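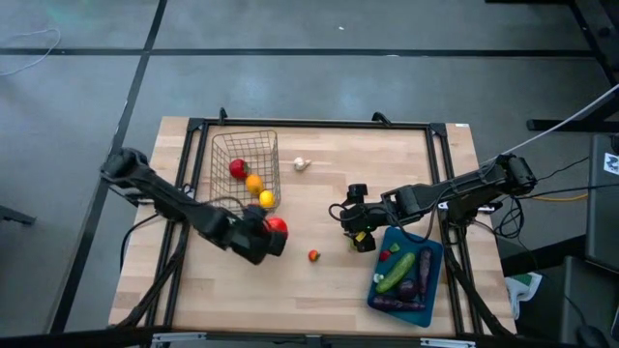
Butcher-block table top in narrow tan and pinkish strips.

Re-oiling a butcher-block top

Last revised 2018-08-31 by Hedvig Sandberg

This page covers the routine oiling of an edge-laminated timber top that is already in service. It does not cover new tops, outdoor timber, or tops with an undermount sink. For new tops see the separate page on first sealing. The method is the one used in the Lamptey workshop at Stindport and assumes hand tools only.

Materials

Food-safe penetrating oil. The workshop uses Sinum bench oil. Plain mineral oil also works but does not cure, and needs more frequent renewal.
Lint-free cotton cloths, at least three
Medium and fine abrasive paper
Cork or rubber sanding block
Cabinet scraper (optional)
Mild dish soap, no bleach or ammonia
White abrasive pad
Metal bucket with lid, for used cloths
Nitrile gloves

Read the label on the oil before starting. Curing times differ between products, and where the label disagrees with this page, follow the label. Some curing oils contain nut-derived ingredients. Check this if anyone in the household has an allergy.

Step 1. Identify the existing finish

Clear a patch near a back corner and wipe it with a barely damp cloth. Let it dry. Place a few drops of clean water on the patch and leave them alone while you get the rest of the materials together.

If the water soaks in and leaves a dark spot, the top is oiled and the oil is depleted. Continue to Step 2.
If the water beads and the surface has a low, soft sheen, the top is oiled and does not need treatment yet. Clean it and stop.
If the water beads and the surface looks coated, the top probably has a varnish or polyurethane film. Go to the next section before doing anything else.

Repeat the test in the area that gets the most use. The two results are often different, and the working area is the one that counts.

Film finishes 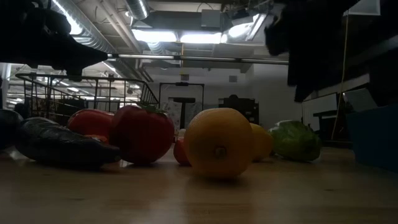 Sheen is a quick first check, although it should be confirmed with a scrape test. Penetrating oil leaves the grain open and scatters light, so objects standing on the timber give little or no reflection. A film levels out across the grain and reflects more clearly. Put a piece of fruit on the top and look across it at a low angle. With a surface as glossy as the one under the orange, where the produce shows as a blurred reflection in the timber, do not assume bare oil. Treat it as a film until the scrape test shows otherwise.

To scrape test, draw the edge of a cabinet scraper lightly over a spot on the underside or the back edge. A film comes away as pale flakes or a clear curl. Oiled timber gives a fine, slightly waxy shaving. Make sure the spot you choose received the same finish as the face, as undersides are sometimes left with a single sealer coat.

Oil applied over an intact film will not penetrate. It stays on the surface, goes tacky, and has to be removed with solvent. There are two options for a filmed top: maintain the film, or strip it completely and change over to oil. Partial stripping gives a patchy colour that cannot be evened out later.

Step 2. Clean

Wash the top with warm water and a small amount of dish soap. Wring the cloth well. Work with the grain and finish one section at a time. Do not let water stand in the joints between strips.

Grease around a cooktop may need a second wash. Rub it gently with the white pad. Steel wool is not suitable: broken fibres lodge in the grain and leave grey-black stains on timbers with a high tannin content, oak in particular.

Rinse with a clean damp cloth, dry with a towel, and leave overnight with air moving across both faces where possible. A top that dries from one side only can cup.

Step 3. Treat marks

Black rings from tins and iron cookware: apply oxalic acid solution with a brush, keep the whole strip wet to the joint line, rinse thoroughly. Wear gloves and eye protection.

Knife marks: leave shallow ones. Scrape or sand deeper ones, feathering well out on both sides to avoid a hollow.

Raised dents: place a damp cloth over the dent and apply a warm iron briefly. Check often. This works where fibres are compressed and does nothing where they are cut.

Scorch marks: scrape back to clean timber. Deep scorching requires a patch.

Open joints: do not fill with wax or putty. Oil will not take on either one. An open joint should be cleaned out and re-glued before oiling, and the cause found. The usual cause is a top screwed down tight with no allowance for seasonal movement.

Step 4. Sand

Sand the whole face with medium paper on the block, following the grain. Then repeat with fine paper. Light, even pressure is enough. Do not sand finer than the oil label recommends - a burnished surface takes up less oil.

Ease the front edge and corners by hand with the fine paper. Sharp arrises lose their finish first.

Vacuum with a brush head and wipe with a dry cloth. Do not use a tack cloth, which can leave resin behind.

Step 5. Apply the oil

Stir the oil. Shaking introduces bubbles and does not lift settled solids from the base of the tin.

Pour a small pool on the timber and spread it with a folded cloth. Keep the face wet and add oil wherever it dulls. End grain absorbs much more than the face and should be flooded repeatedly until it stops taking oil.

After the soak period given on the label, wipe off everything that remains on the surface. Change cloths when they become saturated. Check at a low angle against a window for missed patches.

Apply three coats to a depleted top, or two where the water test showed only slow absorption. Allow the full curing time between coats. Oil the underside as well if it can be reached.

Step 6. Dispose of cloths

Cloths wet with curing oil can self-heat and ignite. Do not ball them up or put them in a bin. Submerge them in water in the metal bucket and fit the lid, or lay them flat outdoors in a single layer until stiff.

Return to service

Light use is acceptable once the surface feels dry. Keep water, hot pans and cut citrus off it until the oil has cured fully. Acid juice on part-cured oil leaves a dull patch that needs local sanding and another coat.

Faults

Tacky after curing time: excess not wiped off. Rub with a cloth dampened in fresh oil, then wipe dry.
Rough to the touch: raised grain. Rub lightly with fine paper, dust off, re-coat.
Pale streaks: glue residue at the joints. Scrape and spot-oil.
White bloom: moisture in the timber when coated. Allow to dry, then repeat from Step 4.

Corrections to this page go to Haoran Yao.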